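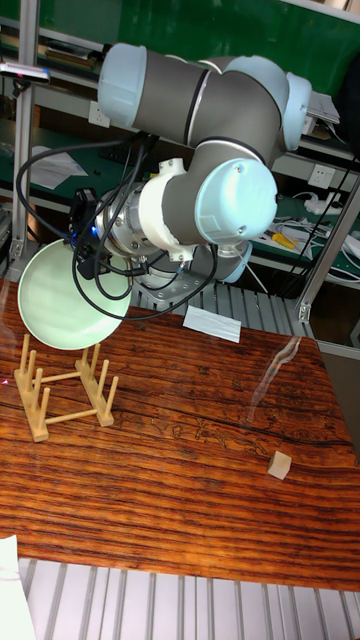

Wo das Geld bleibt, wenn der Arm schon da ist
Priya Schumacher

1/ Die Beschaffungsliste für Uncombe ist raus! Ich habe die letzten Wochen fast nur in Tabellen gelebt und schreibe mal auf, wofür wir das Restbudget einplanen, was ich falsch eingeschätzt hatte und was ich wieder gestrichen habe. Wird ein längerer Faden, holt euch Kaffee.

2/ Zur Einordnung: Arm, Grundplatte und Tisch stehen. Die waren im ersten Antrag und sind bezahlt. Jetzt geht es um alles drumherum, und dafür haben wir 3571 Euro. Klingt nach viel, bis man anfängt, Kabel in den Warenkorb zu legen.

3/ Die Aufgabe, an der wir gerade planen: ein Teller, ein Abtropfständer aus Holz, Teller senkrecht in den Ständer. Jedes Kind kann das (na gut, meins nicht immer). Für die Einkaufsliste ist die Aufgabe ein Geschenk, weil sie gnadenlos zeigt, welches Bauteil zu ungenau, zu kurz oder zu rutschig ist.

4/ Größter Posten: Greiferfinger. Ich wollte erst einen komplett neuen Greifer beantragen und hatte das Angebot von Flosteck schon in der Mappe. Dann habe ich mir angeschaut, was an der Kombination Teller und Ständer eigentlich schwierig ist. Ein Teller hat einen dünnen Rand und eine gewölbte Innenseite, den will man großflächig und weich anfassen. Dafür reichen andere Finger. Der Greifer bleibt.

5/ Also: 2 Sätze Finger von Flosteck, einer mit weichem Belag, einer blank zum Selberbekleben. Den blanken Satz wollte ich erst streichen. Bin sehr froh, dass er drin geblieben ist, weil man Beläge ausprobieren MUSS. Datenblätter zu Reibung lesen sich toll und helfen bei glasiertem Geschirr wenig.

6/ Tipp, falls ihr so was zum ersten Mal bestellt: Fragt nach dem Lochbild, bevor ihr nach dem Preis fragt. Ich hatte ein wunderschön günstiges Angebot, bei dem eine Adapterplatte gefehlt hätte, und die Adapterplatte allein hätte den Preisvorteil aufgefressen. Steht natürlich in keiner Zusammenfassung.

7/ Zweiter Posten, völlig unterschätzt: Kabelführung. Am Handgelenk laufen die Leitungen in großen Bögen herum, und so ein Bogen hängt dann auch mal vor dem Teller. Für eine erste Inbetriebnahme okay. Für Dauerläufe möchte ich das geführt haben, mit Klettmanschetten an den Armrohren und einer flexiblen Hülle.

8/ Ich habe drei Abende damit verbracht, Schleppketten zu vergleichen. Ergebnis: keine Schleppkette. Für einen Arm, der sich in alle Richtungen verdreht, sind die kleinen Ketten zu steif und die dreidimensionalen mir zu teuer. Hülle plus Manschetten, Rest in die Rücklage. Die Abende gibt mir keiner wieder, aber ich weiß jetzt SEHR viel über Biegeradien.

9/ Was bei Kabeln ins Budget gehört und gern vergessen wird: Ersatz. Eine Greiferleitung, die Tag für Tag mitgedreht wird, ist Verbrauchsmaterial. Wir legen eine zweite ins Regal. Wenn die erste stirbt, warten wir dann wenigstens auf keinen Lieferschein.

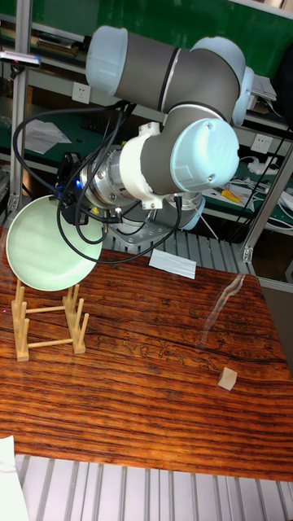 Der Arm mit Teller über dem Abtropfständer, rechts auf dem Tisch der kleine Holzwürfel.

10/ Weiter mit Profilen, mein Lieblingsthema! Wir haben Aluprofil als Rahmen um den Platz, und ich kann gar nicht genug betonen, wie angenehm das beim Planen ist. Alles, was wir anbauen wollen, hat eine Nut zum Festschrauben. Die Kosten stecken im Kleinkram: Winkel, Nutensteine, Schrauben in der richtigen Länge.

11/ Nutensteine kommen von Waltby, Packung mit 50 Stück. Das wird zu wenig sein. Ich schreibe es hier hin, damit ich mich später selbst zitieren kann. Im Büro hat man mich gefragt, ob man wirklich eine ganze Packung braucht, und ich habe gelacht, vielleicht etwas zu laut.

12/ Achtung bei Nutensteinen: gleiche Nutbreite heißt leider nicht gleiche Nutform. Waltby hat mir vorab ein Muster geschickt, das habe ich in die Profile gesteckt und erst danach bestellt. Fünf Minuten Aufwand, sehr zu empfehlen.

13/ Dann die Tischplatte. Die hat eine kräftige Holzmaserung und glänzt ordentlich, auf der rechten Seite liegt ein langer heller Reflex drauf. Ich mag sie sehr! Für alles, was mit Bildverarbeitung zu tun hat, möchte ich trotzdem eine matte Vergleichsfläche haben. Im Plan steht deshalb eine einfache Auflage, die man drauflegt und wieder wegnimmt. Keine neue Platte, das wäre Quatsch.

14/ Mit der matten Auflage können wir auch sauber vergleichen, was die Spiegelung ausmacht. Falls der Unterschied klein ist, hat uns das fast nichts gekostet, und falls er groß ist, habe ich ein gutes Argument für den nächsten Antrag. Auf beides freue ich mich.

15/ Strom! Mehrfachsteckdose, Netzteile, graue und weiße Kabel durcheinander, kennt ihr alle. Im Plan: eine schaltbare Leiste, die am Rahmen festgeschraubt wird, und Beschriftung an beiden Enden jeder Leitung. Das Beschriftungsgerät haben wir, die Bänder sind ständig leer. Die Bänder sind jetzt eine eigene Zeile in der Tabelle. Ich bin da stur geblieben.

16/ Kalibrierung: Petridis bietet das als Termin vor Ort an, inklusive Protokoll. Ich war lange dafür. Dann habe ich den Termin mit einem eigenen Messtaster verglichen, den wir behalten und beliebig oft benutzen können. Messtaster gewinnt, solange jemand Lust hat, sich einzuarbeiten. Lust habe ich. Zeit klären wir noch.

17/ Petridis war übrigens sehr nett am Telefon und hat mir von selbst gesagt, dass sich der Termin für unseren Aufbau erst lohnt, wenn er fest steht und nicht mehr umgebaut wird. So was merke ich mir für die nächste Runde. Das Angebot liegt in der Ablage unter "später".

18/ Geschirr! Ja, das ist eine Budgetzeile. Beim Teller reicht mir auf Dauer ein einziges Modell nicht. Ich möchte verschiedene Durchmesser, einen mit breitem Rand, einen tiefen und etwas richtig Schweres. Gekauft wird im normalen Haushaltsladen, Quittung sammeln, fertig. Die Buchhaltung hat genau einmal nachgefragt und fand die Antwort dann lustig.

19/ Der Ständer mit seinen runden Holzstäben ist mir ans Herz gewachsen. Trotzdem kommt ein zweites Modell auf die Liste, gern mit engerem Stababstand. Wenn man nur für einen Ständer plant, plant man am Ende die Toleranzen für genau diesen Ständer, und das rächt sich beim ersten Umzug auf einen anderen Tisch.

20/ Und Befestigung für den Ständer: Ich will beide Varianten fahren können, lose auf dem Tisch und fixiert. Für fixiert reichen Anschläge mit Zwingen. Zwingen haben wir angeblich genug. Wer je in einer Werkstatt eine Zwinge gesucht hat, weiß, warum trotzdem welche auf der Liste stehen.

21/ Gestrichen habe ich:
Neuer Greifer (siehe oben).
Schleppkette (siehe oben, seufz).
Rollwagen für das Zubehör, der Regalboden tut es auch.
Größerer Bildschirm. Wollte ich. Brauche ich nicht.
Eine Lizenz für ein Simulationspaket, bei der mir niemand den Preis im Folgejahr nennen konnte.

22/ Zum letzten Punkt: Lasst euch Folgekosten schriftlich geben. Wenn im Angebot "auf Anfrage" steht, dann fragt an, und wenn die Antwort wieder "auf Anfrage" lautet, raus damit. Bei uns läuft die Kostenstelle über mehrere Jahre, und ich möchte im nächsten September keine Rechnung erklären müssen, die ich selbst nicht kommen sah.

23/ Mein Vorgehen bei der Tabelle, falls es wem hilft: eine Zeile pro Teil, dahinter Spalten für Preis, Versand, Lieferzeit, "was geht ohne das nicht" und "wer baut es ein". Die letzte Spalte hat die meisten Wünsche erledigt. Erstaunlich, wie schnell ein Teil verzichtbar wird, sobald ein Name dahinter stehen muss!

24/ Lieferzeit bitte wirklich als eigene Spalte. Die Finger von Flosteck sind das Teil, auf das wir am längsten warten, deshalb gingen sie zuerst raus, noch bevor der Rest freigegeben war. Dafür gab es eine extra Unterschrift, und die zu bekommen war leichter als gedacht. Einfach fragen.

25/ Versandkosten: Kleinteile immer sammeln. Ich hatte im ersten Entwurf Waltby in mehreren Bestellungen drin und habe beim Zusammenlegen genug gespart, um die Zwingen zu bezahlen. Das hat mich einen ganzen Nachmittag lang glücklich gemacht.

26/ Rücklage: Bleibt drin, wird nicht verplant, auch wenn alle gucken. Aus der letzten Runde weiß ich, dass beim Aufbau garantiert ein Adapter, ein Stecker oder eine Schraube in einer absurden Länge fehlt. Lieber sofort kaufen können als einen neuen Antrag für eine Tüte Schrauben schreiben.

27/ Nachtrag, weil schon gefragt wurde: Nein, ich kann die Tabelle mit den Preisen nicht teilen, da stehen Angebotskonditionen drin. Eine leere Version mit den Spalten mache ich fertig und hänge sie hier an, sobald ich die internen Kürzel rausgeworfen habe.

28/ Noch eine Frage an euch: Welchen Belag nehmt ihr für glattes, glasiertes Geschirr? Silikon steht bei mir oben, bei Schaumstoff bin ich skeptisch wegen Abrieb. Der blanke Fingersatz will beklebt werden und ich nehme jeden Vorschlag mit, gern auch die schrägen. Wenn das Paket von Flosteck da ist, schreibe ich hier weiter!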